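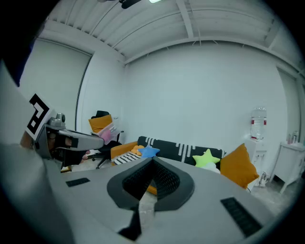 The Dernside Adult Learning Center will open its renovated building to students in January, following a construction program that replaced the heating system, rebuilt the main stairway and added 19 classrooms. The center, operated by the Jinstead Foundation, offers evening and daytime courses in bookkeeping, languages and basic health care. Each floor has been given its own color to help new students find their way, and orange, of which a small patch can be seen here, belongs to the ground floor. Signs and printed timetables will follow the same system.

"Many of our students come to us after a full day of work, and they had put up with cold rooms and narrow hallways for too long," said Kalliopi Obradović, director of the center. "We are pleased to offer them a building that matches the quality of the teaching."

Enrollment for the spring term stands at 818, the highest figure since the center was founded. Courses in bookkeeping and home nursing are full, and waiting lists have been opened for both. Places remain in beginning Spanish, English for work and the high school completion program.

The design was prepared by the architectural firm Stüber, which kept the original brick front and moved the main entrance to the side street. An elevator now serves all floors, including the basement study hall. Evening hours have been extended to 10 p.m. during the term, and the study hall will open at 7 a.m. for students who wish to use it before work.

"The outer walls were in good condition -- the work was almost entirely inside," said Reinhold Janssen, project architect at Stüber.

The foundation will also award 51 tuition grants for the coming year. Applicants must live in Dernside or a neighboring town and may apply for no more than 2 courses per term. Forms are available at the front desk.

Media contact: Leonie Sauerland, Communications Office, Jinstead Foundation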